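Home | About | Labs | Open Day | Travel | Contact

Bin Picking Demonstration: Frequently Asked Questions

The questions below come up every year before the August open day. Answers cover the bin picking cell only. For the conveyor line and the welding booth, see their own pages.

When does the demonstration run?

The cell starts at 10 a.m. and stops at 3 p.m. Each run takes 20 minutes including questions. There is a break at noon while the controller logs are copied off.

Do I need to book?

Groups from schools and companies should book through the Open Day page. Single visitors can join any run that has space at the rail.

What does the robot do?

It takes bars out of one metal bin and places them in a second bin directly behind the first. When the front bin is empty, the direction is reversed. The bars come in two lengths, color coded: the red bars are longer than the green ones. Nothing is fixtured. The bars lie wherever they fell, and the software has to find each one, choose a grasp, and plan a path that keeps the fingers clear of the bin walls.

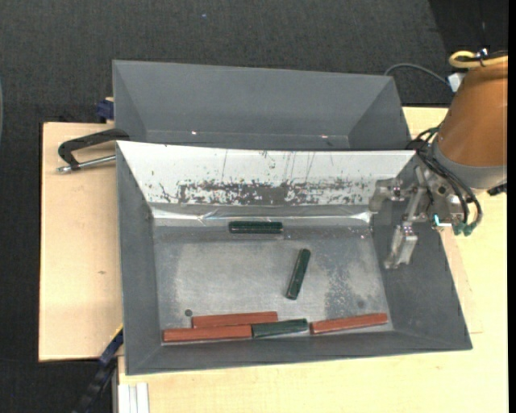

Robotics and Handling Laboratory, Evwood Technical Institute

Why are there so few bars in the bin?

A full bin hides most of its contents, and visitors cannot follow why one bar was chosen over another. With six bars, three of each color, the choice can be explained at the rail. Bars that lie close together near a wall are harder than a bar alone on open floor, because a finger needs room on each side. The planner normally ranks the isolated bar first.

Why use a bare metal bin if it reflects so much light?

Bins in real plants are bare metal. The bright back wall and the scuffed patches are a known source of false edges in the depth data. We could line the bin with matte cloth and get better numbers, but they would say little about a factory. The test set for this cell has 954 recorded bar layouts, and 427 of them include at least one bar close to a wall.

How often does a pick fail?

During last year's open day the cell made 57 attempts in its longest run and missed four. Three misses were slips during the lift. In the fourth, the planner found no valid grasp and the operator moved the bar by hand. A miss during the demonstration is left in. The operator will say what happened and restart if needed.

What software is used?

Detection is done with Vulura, which was written in this lab. Motion planning uses Voradier. The two exchange poses over a local network, and no outside connection is needed. Neither is available for download at present.

Can I operate the robot?

No. Visitors may choose which color is picked next, using the two-button box at the rail.

Is it loud?

No. Ear protection is not required. The arm makes a low hum and the bars ring when they land.

May I take pictures?

Yes, without flash. Flash affects the detection step.

Who do I contact with a technical question?

Kamran Malik runs the cell and answers questions after the last run. Mail sent through the Contact page is also forwarded to him. Please put "bin picking" in the subject line.

Comments (3)

pichon_fan
Does the planner regrasp if the bar is held off center, or does it just place it crooked? Last year I saw one go in at quite an angle.

K. Malik
No regrasp on this cell. The offset is measured at the grasp and corrected at placement, within limits. Past the limit it drops the bar back and tries again.

Dee R.
Is there seating near the rail? My father can stand for maybe ten minutes.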